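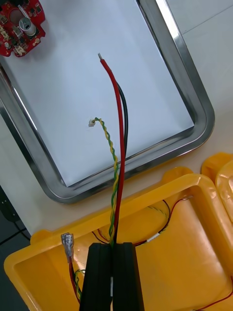

Skolard is an online form and questionnaire service for schools, trade associations, training providers and public offices. The answers on this page cover the questions most often received by the support desk, from the setup of a first form to the closing of an account. They apply to all plans unless a plan is named. 

Home | Plans | Form Library | Help | Contact | Sign In

Frequently Asked Questions

Who may open an account?
Any organization or individual over the age of 18 may open an account. Organizations should name one account owner, who will receive all notices about billing and security. The owner may be changed later from the Account page.

How many questions may a form contain?
A form may contain up to 200 questions, including those hidden by branching rules. Page titles and instructions do not count toward this limit. Longer forms should be split in two and joined with the "Continue to" setting, which carries the respondent's reference code from the first form to the second.

Is there a limit on responses?
The Basic plan accepts 1,000 responses per form. When the limit is reached, the form closes and respondents see the closing message chosen by the owner. Responses already received remain available. The Office and Campus plans have no response limit.

Can a form be changed after it has been published?
Yes. Wording may be corrected at any time. If an answer choice is removed, responses that used it are kept and marked "retired choice" in the results table. Changing a question from one type to another is not permitted once responses exist; the question must be copied and the original hidden.

What kinds of files may respondents attach?
JPEG, PNG and PDF files are accepted. The form owner sets the number of files allowed for each question. Files that cannot be opened by the scanning service are refused, and the respondent is asked to choose another.

Are responses anonymous?
Forms are set to "named" by default. When a form is set to "anonymous," Skolard does not record the respondent's email address or network address with the response. Owners should bear in mind that open comments and attached files may still identify a person. The setting cannot be changed after the first response has been received.

Where can ready-made forms be found?
The Form Library holds 146 templates, sorted by purpose. The education section is maintained by Yvette Morin and the workplace section by Mebrat Alemayehu. New templates are added each September. Suggestions may be sent through the Contact page under the heading "Library."

May two people edit the same form?
Two or more editors may be assigned to a form on the Office and Campus plans. A question is locked while one editor has it open, and the lock is released after ten minutes without activity.

How are results exported?
Results may be exported as a spreadsheet, a plain text file or a printable summary. Large exports are prepared in the background, and a link is sent to the account owner when the file is ready. The link expires after seven days.

When is the service unavailable?
Maintenance is carried out on Sunday between 2:00 a.m. and 5:00 a.m. Eastern Time. Published forms usually remain open during this period, but editing and exports may be suspended.

How is an account closed?
The account owner should select "Close account" on the Account page and confirm by email. Responses are deleted 30 days after confirmation and cannot be recovered after that point. Any export should be completed beforehand.

Who should be contacted about privacy?
Requests to view, correct or delete personal information should first be made to the organization that issued the form. If no reply is received, write to Rukhsana Hayat, Privacy Officer, through the Contact page. Please include the form's reference code, found at the foot of its first page.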